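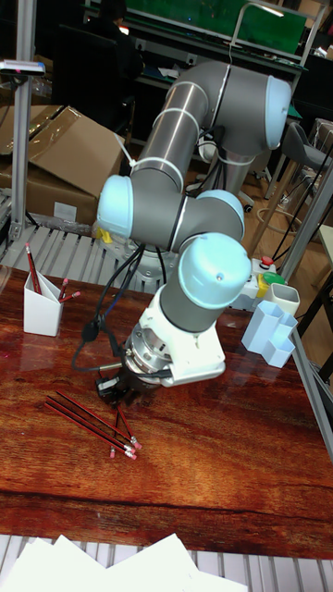

Emiliano Maldonado: read the Katene writeup twice and I still don't get how they went from 65 demos to a policy that sorts pencils. Their trick is relabeling — every failed grasp gets kept and tagged with where the fingers ended up, then used as a demo for that spot. Fine. But we tried it on our arm and it got worse. Same gripper the whole time, pencils and two holders. Is the method fragile or are we doing it wrong?

4 replies, 2 hidden

Sadier_lab
Did you relabel everything? Don't. The ones where the pencils are crossed over each other will kill you. Gripper closes on one, the other gets dragged, and now your label says "good grasp at this spot" when it was luck. We threw out anything where more than one pencil moved. Left us with 793 clips and that trained ok. Before the filter it just hoverd over the pile and never committed.

Also check your timestamps. If the joint log lags the video even a bit the relabeled spot is wrong. Ours was off by 13 frames for most of September, felt pretty dumb.

zeltmont22
works for me with no filter. maybe turn down the learning rate

Prarnbridge
Filter answer above is right I think, but it depends what you compare against. The writeup only tests on pencils lying flat on the table, nothing taken out of a holder. If your test set has both, score them separate — our flat number went up and the holder number dropped, and the average hid it. Run each one with 2 seeds at least. Can post the scoring script tonight if teh server is back up.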